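Good practice for tabletop sessions with hand-held grippers: what do you write down?

Posted in Workshop and Lab Help > Robotics > Safety and house rules

mellix_bench

Hello all, long-time reader and not much of a poster, so please forgive the length of this one. I've been asked to write the house rules for our demonstration table. We're a small group, and until now the "rules" have lived in people's heads, which works fine right up to the day a new person sits down and does everything in a different way from everyone else.

The work is simple enough to describe. A person sits at a table with a hand-held gripper in each hand and does small everyday jobs with household electrical things: plugging and unplugging, pressing switches, picking things up and setting them back down. The grippers record what happens, and later on the recordings are used to teach an arm the same job. No powered arm is anywhere near the person during a session, so a lot of the usual robot safety reading (fences, light curtains, speed limits and so on) doesn't seem to fit us very well. I spent a whole evening with one of the big standards and came away with a headache and one useful page of notes.

What I have so far is a draft with 9 rules, and I'm already worried it's too long for anyone to read before they start. The ones I feel sure of are that nothing on the table is ever connected to the mains, that cables stay clear of the feet, and that the fingers get looked over before work begins. The ones I keep going back and forth on are sleeves (rolled up or not?), how long a person should go on before taking a break, and whether the table has to be completely cleared between tasks or whether it's fine to leave the next item waiting at the far side.

I would also love to hear how you word these things. My first draft sounded like a prison notice, and my second one was so friendly that it didn't tell anybody to do anything! If you have a sheet on your own wall, I'd be very grateful to see how it goes.

Thank you kindly in advance.

Clestano

What a nice thing to be asked about, and good for you for writing it down at all. We went through this last October and I still have opinions, so get yourself a cup of tea.

First, I'd keep your power rule at the very top and make it stronger. "Never connected to the mains" is right, but people read that and think about the thing they're working on, and they forget the cord. A power strip has a cord that wanders off the table and down toward the floor, and from the chair you can't tell where the other end has gone. So our rule is that the operator follows the cord with their own hand all the way to the plug before the first try, and the plug goes into a tray with a lid where everyone can see it. If it isn't in the tray, the session doesn't start. It takes no time at all, and it means a person never has to trust somebody else's word when metal and sockets are close together.
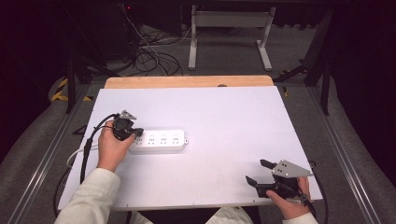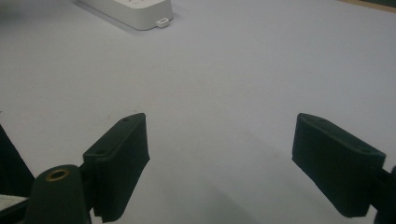
Second, the fingers. I'd write out exactly what "looked over" means, or each person will do their own version of it (ours certainly did). We ask people to wiggle each finger gently, check that the screws are snug, run a thumb over the pads for grit or a torn edge, and open and close the gripper a few times with nothing in it. If anything feels different from yesterday, it goes in the log, even if you decide to carry on. A printed finger can have a hairline crack and still close perfectly well, so look at it under a decent lamp and don't go by feel alone.

Third, your question about leaving the next item at the far side. We allow it, with a line marked where the working area ends. The thing you're using stays on the near side of the line, and anything waiting stays beyond it. What we don't allow is reaching over a waiting item, and we don't let tools sit back there either, only items from the task list. Some people clear everything every time and I wouldn't argue with them, but in our room it led to more getting up and down, and more getting up and down led to more tripping on cables.

And on cables, do please write down which way they go. "Keep clear of the feet" is a wish, bless it. "Left cable leaves on the left, right cable leaves on the right, and neither one crosses your lap" is a rule a new person can follow on their first morning. Leave enough slack that you can reach the far corners without a tug at the wrist. Any spare length gets coiled and put away from the chair.

Sleeves: we say close-fitting or pushed up past the wrist, and no bracelets. I've seen long loose cuffs get caught in a closing gripper, and while it wasn't dangerous, it did spoil the take and gave the poor fellow a fright. Snug cuffs have never given us any trouble.

Breaks are the hard one. We tried leaving it up to each person, and the good-natured ones would never stop, because they didn't want to hold anyone up. Holding your arms out over a table is more tiring than it looks, and the tiredness shows up in the recordings before the person feels it. Now we stop after 7 tries, hands down, grippers on their rests, and nobody has to ask. You may want a different number. The main thing is to have one, and for whoever is running the session to be the one who calls it.

As for the wording, start each line with the thing to do. "Follow the cord to the plug." "Wiggle each finger." I put the whys on the back of the sheet, where the curious ones can find them. We got the front down to one side of paper in fairly large type, and it has stayed on the wall ever since with only a little coffee on it.

rirkance77

Just look up the machinery standard for your country and follow that, it covers everything. Also wear safety glasses. We always did in the shop where I worked and never had a problem.

Baranauskienė

I'd be a little careful with the answer just before mine. I'm sure it's kindly meant, but general machinery standards are written mostly around powered machines, and a hand tool with a recorder on it may be only partly covered or not covered at all. Ask whoever handles safety where you work which documents they count it under, and put the name of the document at the bottom of your sheet. That way the next person doesn't have to spend an evening getting the same headache you did. Glasses are sensible if your tasks include anything that can snap or spring, and I'd settle that task by task.

I agree with nearly all of what Clestano wrote and would add 2 small things. One is a stop word. Anybody in the room can say it, the operator lets go and puts both hands in their lap, and there are no questions until the hands are down. Practice it once with each new person, even if everyone feels silly. The other is that the rules ought to say what to do with a spoiled try. If people think a fumble counts against them they will rush to rescue it, and rushing is where fingers get pinched. Ours says "Let it drop, say 'spoiled,' start again," and the atmosphere at the table got a good deal calmer once that line went up.

On the length, 9 is fine if they're short. I'd put the ones for before you sit down in one group and the ones for while you work in another, with a bit of white space between them.

mellix_bench

Oh, this is wonderful, thank you all so much. The cord and the tray are going in tonight, and so is the stop word. I'm going to try the line across the table as well, although I'll have to find a tape that doesn't leave glue behind, so if anyone has a favorite, please do tell me.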